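How to fold a flannel shirt so it stays folded

I love a flannel shirt, and I used to be dreadful at folding them. They're thick, they cling to themselves and the sleeves end up everywhere! My friend Ekaette Jibrin got me into this method one December, and I've now done the whole wardrobe with it (over 70 shirts, counting the ones I really should pass on).

Start with a clear bit of table. Tip out the whole pile if you like, cottons and flannels together, and pull out one shirt at a time. Give it a good shake by the shoulders, then find the button strip, as everything lines up from there.
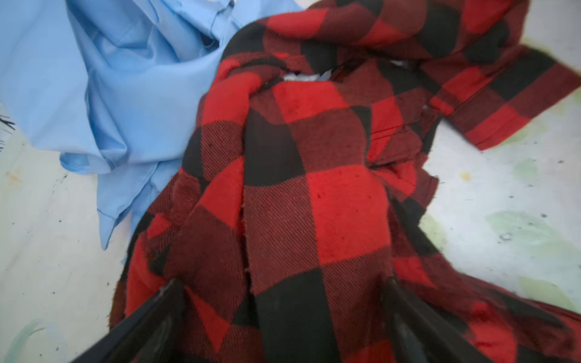 Do up the top button, the bottom one and one in the middle. Lay the shirt face down and smooth it from the collar outwards with flat hands – a big check is brilliant for this, because you can see straight away if the lines have gone wonky. Pull both sleeves out straight and check they haven't bunched up at the armpit.

Fold one side in to the middle of the back, then turn the sleeve down so it runs alongside the fold. Do the same on the other side. You should have a long, even strip with the collar at the top.

Bring the hem up by a third, then fold again to just under the collar. Turn it over and give it a pat!

Bits of lint love brushed cotton, so go over it with a clothes brush before it goes in the drawer. Thin shirts fold the same way – just stack them on top of the flannels so they don't get squashed.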